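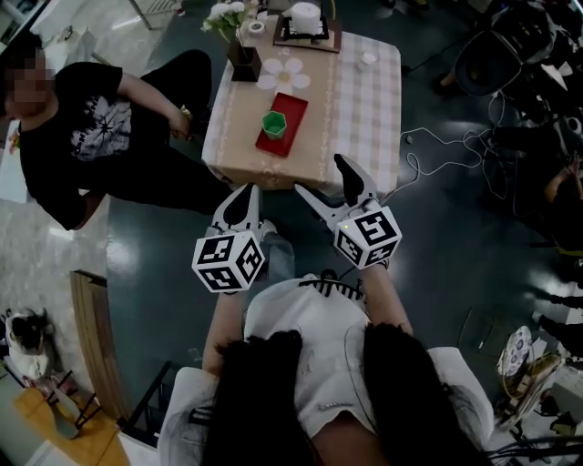 Most people who write to us ask the same thing first, whether a table really needs a cloth if it is going to be used all day. Our usual answer is that it depends on the table, and on how much you like wiping.

About us

Hutside started as a stall selling candles, trays and secondhand vases. We moved indoors one January and have stayed there since. These days we do two things: we hire out tableware and small decorations for functions, and we run table-setting sessions for anyone who wants to learn how to lay a table that people can sit down at and use.

The sessions are small. We take six people at most, and they run for 60 minutes. You work at one table with a short kit — a tray, a cup or two, a candle on a stand, a vase or pot, something green or flowering — and you set it, clear it and set it again. We like checked and floral patterns because they hide a crooked cup less than a plain cloth does, so you learn to see where things sit.

How we set a table

We start in the middle. A tray gives the small things a home, and a strong colour such as red helps the eye find it against beige and white. Cups go on the tray or well clear of it. Taller pieces, the vase and the candle, go towards the far side so that people sitting down can reach across without knocking them.

Artificial flowers are fine by us. They cost less over a year of hire and they don't drop petals in the tea. We dust them with a dry paintbrush. Leafy arrangements want a heavy, dark pot with a wide base, and they should be kept low enough to talk over.

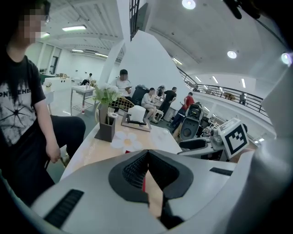
What we hire out

The hire list has 1215 pieces on it, down to the last saucer. Ekpo is our plain range, mostly white cups and candle stands. Nolance is the patterned range and covers tablecloths, decorative plates and trays. Skusitz is the odds and ends: stools, chairs, figures for a shelf or a doorway, and anything else that came in on its own and has no matching set.

Everything goes out clean and should come back rinsed. Cloths can come back unwashed — we would sooner do them ourselves, as a hot dryer ruins the borders. Candles that have been lit are charged at cost.

Visiting

The workroom opens at 9 on weekdays. Ring the bell if the door is closed. There is parking at the rear, and the kerb is low enough for a trolley. We will be shut on Wed 7 December for the yearly sort of the shelves, and hire returns due that day can come back the morning after with no late fee.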